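Pelwood Bimanual Cell – Software Working Meeting

Minutes, Monday, 10.00 to 11.35

Present: Marisol Zamudio (chair), planning, perception, controls, tooling. Apologies from the Eltside side, who sent written comments. These are taken under item 4.

1. Minutes of the last meeting

Agreed with one correction. The action on log rotation belonged to tooling and was recorded against controls. It has been done. The other open action, to write down how the two arms' base frames are measured, is carried forward.

2. Planner

Planning reported that the two-arm planner now treats both arms as one system when a task needs them in the shared zone, and plans them separately otherwise. Switching between the two modes used to cause a short stop while the collision world was rebuilt. The world is now kept alive and only the attached objects are updated.

The cables are still modelled as a fixed margin around each forearm. Controls said the margin is too generous on the outside of the arm and too tight near the wrist, where the loop moves most. There was a long discussion about whether to model the cable properly. It was agreed not to, for now. Planning will split the margin into two values, one for the forearm and one for the wrist, and set both in the cell configuration file so they can be changed without a rebuild.

Marisol asked for the planner timeout to be logged along with the number of attempts. At present a failed plan and a slow plan look the same in the summary page.

3. Perception

The current task set is pens and markers on the white table, picked by either arm and passed across if the target is on the far side. Perception has finished labelling the pen set, which stands at 1,549 images. The model is reliable on markers with coloured caps. It is weaker on anything with a clear barrel or body, where the segmentation tends to keep the cap and lose the rest. The grasp point then comes out too near the end of the item. 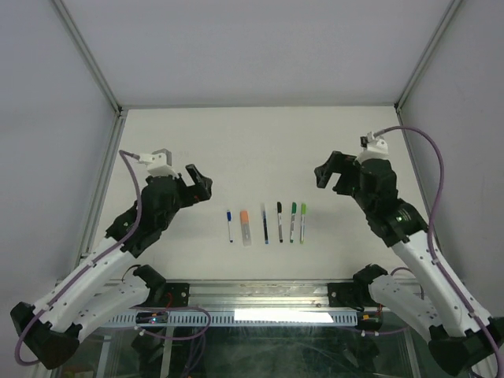 Two options were put forward. The first is to fit a simple cylinder from the cap and the contact point with the table, and take the grasp height from that. The second is to collect more images with the lighting turned down. Perception preferred the first and expects to have a branch ready before the end of April. Planning asked that the fitted shape be published with a confidence value, so the planner can refuse it. Agreed.

Close spacing was also raised. When neighbouring items are near each other the gripper fingers are planned into the gap without checking that they fit when open. The opening width should be part of the grasp candidate. Planning and perception each thought the other was doing this. Planning will take it on.

4. Comments from Eltside

Eltside would like the handover routine exposed as a single call with a timeout, in place of the present four calls. Controls had no objection but wanted the four kept available for debugging. Agreed.

They also asked whether the Marulanda message format could be dropped. It is still used by the replay tool, so the answer is no until the replay tool is ported.

5. Controls

The force threshold on gripper close has been moved out of the code and into the task file. Default values are unchanged. The joint state stream is recorded at 100 Hz and the rate is now written into the header of every log – older logs will need it added by hand if anyone wants to replay them.

There was a report of one arm starting its retreat before the other had confirmed its grasp. Controls traced it to a stale message left in the queue after an aborted run. The queue is now cleared at the start of each task. Marisol asked for a test which reproduces the fault on the old version before the item is closed.

6. Tooling

The Pondham build machine is short of disk space again. Logs over a month old will be moved to the archive. The simulation suite has reached 3,000 runs a night and finishes before the morning build, though with little to spare.

7. Actions

Planning: split cable margin; log timeout and attempts; add opening width to grasp candidates.
Perception: cylinder fit branch, with confidence value.
Controls: single handover call; regression test for the stale message; base frame note (carried forward).
Tooling: archive old logs; estimate for porting the replay tool.

8. Any other business

None. Next meeting same time, in room 2.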